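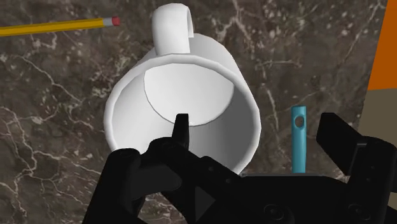

Kaltamer Home Ancestry Kit: Review

Monday, February 17, 2025

I bought the Kaltamer kit to fill in my mother's side of the family, where the paper records stop early. It costs $50 with the basic report. Health results are a separate purchase, and I skipped them.

Collecting the sample

The kit has two cheek swabs, two capped tubes, a return mailer and a folded instruction sheet. You can't eat, drink or smoke for an hour beforehand. Each swab goes on one cheek for 30 seconds. The caps are stiff and I had to try one of them twice. You register the barcode online before mailing, and the site rejected my password three times without saying what was wrong with it.

Results

The report was ready in about 3 weeks. It gives a regional breakdown, a map and a list of matches. I had 1,321 matches, of which 1,061 were listed as distant cousins. Most of those have no family tree attached, so they weren't much use to me. Two closer matches did have trees, and one filled in a surname I'd been missing.

The regional percentages are broad. I tested with Zivton a few years ago and that report split the same area into smaller pieces, though I can't say which one is more accurate.

Privacy

You can ask for the sample to be destroyed from the account page. Research sharing is off unless you turn it on. Relative matching is on by default, so check that first.

Worth buying for the match list. If you only want percentages, Zivton has more detail.

3 out of 5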